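I bought the Thygesen steam iron in April, when my old iron started to leave brown water on the collars. I live in Utisville, in a flat with one small window in the laundry corner, and I iron more than most people I know. At my work we must wear shirts with a collar, and I also like a pillowcase that is flat. So I think I used this iron enough to say something useful to others.

First, the price. I paid for it in the Wenstead shop and not online, because I wanted to hold it before. In the hand it is heavier than it looks. For me this is good, the weight does part of the work, but my sister tried it and after two blouses she gave it back to me. If you have a weak wrist, please go to a shop and lift it with the water inside. An empty iron tells you nothing.

It heats fast. I fill the kettle, I switch on the iron, and the iron is ready first. The light goes from red to green and there is a small beep. You can't turn off the beep. I read the booklet twice to find how, and there is no way. When somebody sleeps in the next room this is a problem, and at 7 in the morning somebody is sleeping.

The steam is the best part. With cotton I go over the cloth once and it is flat. With linen, twice, and for the thick seams I use the steam button. I had a tablecloth from my grandmother that I had given up on, and it is now on the table again. For things which were left in the basket too long, with the folds already pressed in, the steam makes a big difference compared with my old iron.

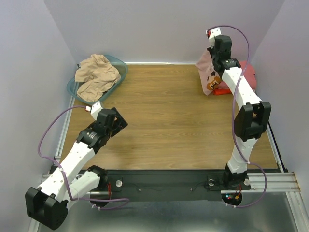 Crumpled beige cloth in a teal basket.

The tank is small. The booklet promises that one tank is enough for a normal load, but I don't know what they call normal. I fill it two times for my shirts of one week and the bed linen. The cover of the opening is a little rubber door, and it is not easy to close with wet fingers. Once I didn't close it well and the water ran on my sleeve. It was cold water, so no damage, but I was not happy.

Now the soleplate. It slides very well and until now nothing has stuck to it. I ironed near a printed logo on a T-shirt by mistake and a bit of the print became shiny, but that is my fault and not the fault of the iron. The tip is narrow enough to go between buttons. I would like it a little more pointed for the pleats of skirts, where I still must pull the cloth with the other hand.

There are three settings for the heat, plus a special one that they call "mixed." I was suspicious of it. The idea is that you don't need to sort the clothes before, you only iron everything at the same temperature. I tried it with a polyester blouse and a cotton shirt, one after the other. The blouse was fine. The shirt was fine too, but slower, and the cuffs needed a second time.
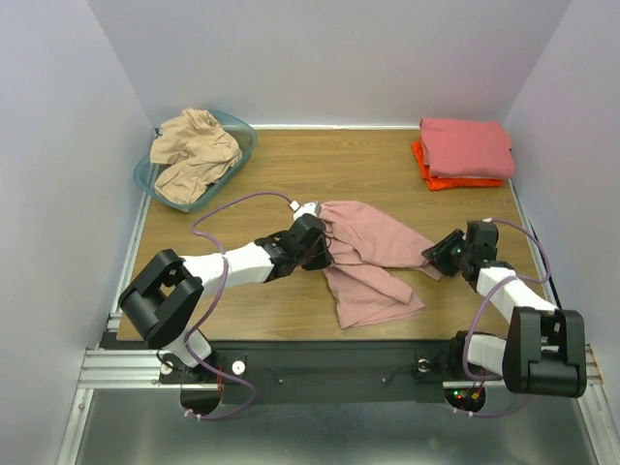
So I went back to my old habit. I start with the delicate things at low heat and finish with the cotton, and I fold each piece while it is still a bit warm. I let the pile rest before I put it in the closet, otherwise the steam stays in it and the shelf smells. The "mixed" setting I keep for the days when I have only two or three pieces and no patience.

The cord is long and it turns at the base, so it doesn't twist. In my flat the outlet is behind the door, and with the old iron I needed an extension. Now I don't. I am left-handed, and the cord doesn't come in my way, which I can't say of the Unoswood model that I had before.

About cleaning: you must run the cleaning program every 14 uses, if your water is hard like ours. You hold the iron over the sink and press the button, and white pieces come out. It is a little ugly to see but it takes a short time. In the first month I forgot it, and I found a few white crumbs on a black pair of pants. They brushed off.

The iron also switches itself off when you leave it flat without moving. I like this for safety. Sometimes it is too quick and it goes off while I am only turning a shirt around, and then comes the beep again.

I give it four stars out of five. I take off one star for the beep and the rubber door together. If they make a new one with a bigger tank, I will look at it, but for now I keep this one and I would buy it again at the same price.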